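Ticket 3274 - Site rules for hand work near washer door / standing start
Opened by: Linnea Öberg
Assigned: Trygve Holmgren
Site: Brorville test floor
Priority: normal (was high)
Status: waiting on Kvam for sign-off
Date opened: May 23, 2022

Linnea Öberg:
Need a ruling before we go on. The Jostside work rules say "no hand motion within 40 mm of a hinged part unless the part is held or latched open". Washer door is a hinged part. It's not held and there's nothing to latch it open with. Taken literally we can't do the laundry task at all. Stopped the run, arm parked, operator on the e-stop the whole time.

Also the sleeve. Rule 16 says covers have to clear the finger pads, doesn't say by how much. Fingertips stick out fine on ours but the fabric bunches up over the knuckle end. Is that a pass or not? Two people here read it two ways.

Trygve Holmgren:
Which rev of the rules are you on? There was a change in April. Also need a view from the wrist cam with the hand over the door, fingers pointing down, and tell me if anything was still in the drum.

Linnea Öberg:
On the old rev, just checked the binder. Pulling the new one now. Wrist view attached. Dark cloth item over the bottom lip of the gasket, part in the drum. 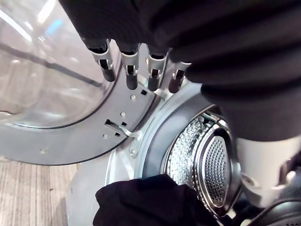

New rev is better on the door but still not clear. It now says "hinged parts that can swing into the path". So which is it, can swing or will swing? With the hand coming down between the door and the opening I'd say can.

My worry is the latch hook more than the glass. It's a metal tongue and the sleeve is soft fabric. If that catches we have a pull on the cover and maybe on the wrist. Nothing in the rules about snag points at all, that I can find.

Trygve Holmgren:
OK. Going through it.

1. Door. Treat as can swing. Wedge it from the hinge side or have the arm planner keep out of the door arc. Either one counts as "held". Write down which one you used, per run.
2. Sleeve. Pads clear = pass under rule 16. Bunching higher up isn't covered by 16 but check it under general condition, daily. Smooth it back before each run, power off.
3. Snag points. You're right, it's a gap. Interim: mark every hook, latch or open edge in the task sheet and set the approach so fabric doesn't cross it. I'll write it up as a change request.
4. Cloth over the lip. Fine, thats the task. But the operator sets it up, with the robot stopped. No reaching in past the hand while motors are live.

Linnea Öberg:
Fine with 1, 2 and 4. On 3, who signs the task sheet? Last time it sat for 28 days.

Trygve Holmgren:
Site lead signs, Kvam gets a copy. Don't wait on Kvam for the interim.

Next thing, standing start. The rules want a foot check before any arm motion: both feet on the same floor surface, nothing loose near the soles, hand clear of the legs. Can you send me the downward view too? I want to see how much of the feet the operator can really see from the wrist feed.

Linnea Öberg:
Sending. Carpet tile there.
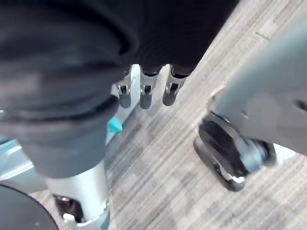

So my question on the foot check is who does it. Plerkico's form has one box, "feet OK", and everyone ticks it from the screen. I don't think a screen check is good enough. A thigh or a shin can hide half of what matters, and tile seams are hard to judge from above. I want a person to walk round, robot stopped, and look from floor level. Takes no time.

And "hand clear of the legs" needs a number. Clear by what?

Trygve Holmgren:
Agree on the walk round. Use the camera as a second check, never the only one. I'll ask Plerkico to split the box in two - "walked" and "seen on feed", initials on each.

For the distance use 40 mm, same as the door rule, untill somebody gives us a better one. Measure from the outside of the sleeve, not from the metal. The fabric is what touches first.

Change of floor counts as a new start, by the way. Carpet to wood = stop and do the foot check again.

Linnea Öberg:
Got it. Task sheet redone with the latch marked. Old rev pulled from the binder so nobody uses it again. Leaving this open till Kvam comes back on the snag wording.

Trygve Holmgren:
Priority dropped to normal. Runs can go ahead under the interim rules. Change request is in, linked to this ticket.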